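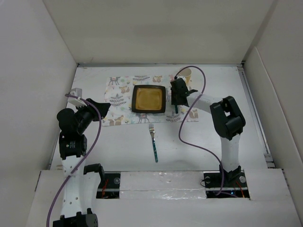 Square plate with black rim on a woodland-print paper placemat

GOURLAY HOUSE RESIDENTS' DINING COUNCIL
Minutes of the October Meeting
Held in the Grenine Room, Monday, 2:00 p.m.

Presiding: Xiomara Lindgren, Chair
Present: Resident representatives of the East, West and Garden wings; the Director of Dining Services; the Head Cook; the Activities Director
Absent with notice: Representative of the North wing

1. Call to order
The Chair called the meeting to order at 2:04 p.m. A quorum was present. The agenda was accepted with one addition, the matter of the soup temperature, which was placed under Item 5.

2. Minutes of the previous meeting
The minutes of the September meeting were approved with one correction. Under Item 4, "late breakfast" should read "late brunch."

3. Report of the Director of Dining Services
The Director reported that the new dinner hours have been in effect since the start of the month. The second seating now begins at 6:15 p.m. The West wing representative stated that residents who attend the evening lecture have to leave before dessert. The Director agreed to hold dessert plates at the service counter on lecture nights.

The contract with Wostero for bread and baked goods ends this winter. A tasting of rolls from Wostero and from Urnoveck Bakery will be held in the main dining room before a choice is made. Residents will be given a short ballot. The Head Cook asked that the seeded rye be included, and this was agreed.

The repair of the dish room floor drain was completed at a cost of $410, charged to the maintenance account.

4. Table settings and paper goods
The Council discussed paper placemats for the coming season. Paper placemats are ordered in cartons of 3000. The Garden wing representative spoke in favor of printed designs at lunch. The East wing representative preferred plain white and noted that busy patterns are hard on residents with low vision, particularly where silverware is concerned. The Director stated that both could be stocked and that plain placemats could be set at any table on request.

Motion: To order one carton of printed placemats and one carton of plain placemats for lunch service. Moved by the Garden wing, seconded by the West wing. Carried, with the East wing abstaining.

The question of cloth napkins on Sundays was held over.

5. Food quality and resident comments
Comment cards were reviewed. The fish chowder was praised. Several cards asked for less salt in the gravy, and the Head Cook will offer a low-salt gravy on the side beginning next week.

Soup temperature: The East wing representative reported that soup reaches the far tables lukewarm. The Head Cook will move the soup cart closer to the windows and warm the bowls before service.

A resident asked by letter that liver and onions be returned to the menu. After discussion it was agreed to offer it once, as the second choice, with advance sign-up.

6. Harvest Dinner
The Activities Director reported that 95 residents and guests have signed up. Each resident may bring up to 8 guests, provided that names are given to the front desk by noon on the day before. The menu will be roast turkey or stuffed squash, with apple crisp. The piano will be moved to the north end of the dining room. Guests will be charged the usual guest rate.

The Chair asked that walkers be parked along the hallway wall and that the aisle to the side door remain clear. The Activities Director will post a seating chart.

7. New business
The West wing representative asked that weekly menus be printed in larger type. The Director will bring a sample to the next meeting.

8. Adjournment
There being no further business, the meeting was adjourned at 3:10 p.m. The next meeting will be held in the Grenine Room at the usual time.

Approved for posting: Xiomara Lindgren, Chair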